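Timestamps, frame drops and a placement policy that lagged

I have spent most of December on the software side of the Clollstead cell, and nearly all of that time went into timing. The task is simple: pick up a small block, put it on a plate. The policy is a small action-chunking model trained on teleoperated demos. It predicts a chunk of joint targets from the last two camera frames plus joint state, and a controller process plays the chunk back while the next one is computed.

The symptom was a lag at the end of the reach. The gripper would come down, pause, shift sideways a little, then close. Offline the same checkpoint looked fine. Prediction error on held-out demos was low and flat across the chunk, so I stopped looking at the model and started looking at what it was being fed.

Logging setup

Three processes write to the log: the arm driver, the camera node and the policy node. All of them publish through Stasus, our message layer, which stamps each message on receipt. That last part is the bug, more or less. A receipt stamp on a joint message is close to the truth. A receipt stamp on an image includes exposure, USB transfer, decode and however long the message sat in the queue.

I added a second field for source time and filled it from the driver's buffer timestamp, converted to the monotonic clock. Then I recorded one long run with both fields and compared them. The median gap between source and receipt was 49 ms. The gap was not constant either. It grew whenever the policy node was busy, which points at the queue and not at the cable.

Queue depth on the image topic was set to 3. Nothing in the policy needs more than the newest frame, and it keeps its own history of two. With a depth of 3 and a slow consumer you are always reading the oldest frame still held. I set it to 1 with drop-oldest and the growth went away. The fixed part of the delay stayed, as expected.

Resampling the demos

The training data had the same problem in a milder form. During teleoperation there is no inference load, so the image delay in the demos is shorter than the delay at run time. The model learned one offset and was deployed with another.

The converter (Bravov, our dataset tool) now does this for each episode: take the image source times as the base clock, interpolate joint state to those times, and take the action target from the command stream at the same time plus a fixed latency parameter. Old episodes have no source time. For those I subtract a constant estimated by cross-correlating image motion with gripper speed. It is crude, and I flag those episodes in the metadata so they can be left out of a training run.

After conversion I had 957 usable episodes. I dropped any with a gap in the image stream longer than two frame periods, since interpolating joint state across a gap is fine but the image history is not.

The bench is set up the same way for recording and for evaluation, with the mat taped at all four corners and the block stood on end near the green plate. There are pen marks on the table by the mat, and I check them before a run.

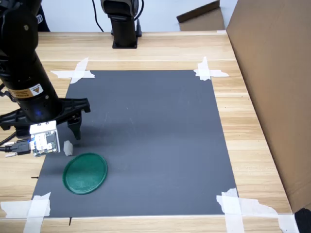

Controller side

The playback loop had its own share of the delay. When a new chunk arrived it started executing from index zero, even though the chunk was computed from an observation that was already old. The fix is to index by time:

start = (now - obs_source_time) / control_period

Round down, discard everything before that, and blend into the new chunk over a few steps so there is no jump in joint targets. If start runs past the end of the chunk, hold position and log it. I saw that a couple of times during startup while the model was warming up, so the node now runs dummy inference before it enables motion.

Blending is linear in joint space. I tried the exponential weighting from the Liyanage branch and could not tell the two apart on this task, so I kept the one with fewer parameters.

What is left

The pause at the end of the reach is gone on the retrained checkpoint with time indexing on. With the old checkpoint and time indexing on, it is shorter but still there. I have not run the remaining combination, new checkpoint with index-zero playback, and I should before claiming which change did more.

Gripper commands are still outside all of this. They go through a separate serial path with no source time, and the close command is thresholded in the controller. Moving that into the same clock is next, along with a check in Bravov that refuses to merge episodes with different latency parameters.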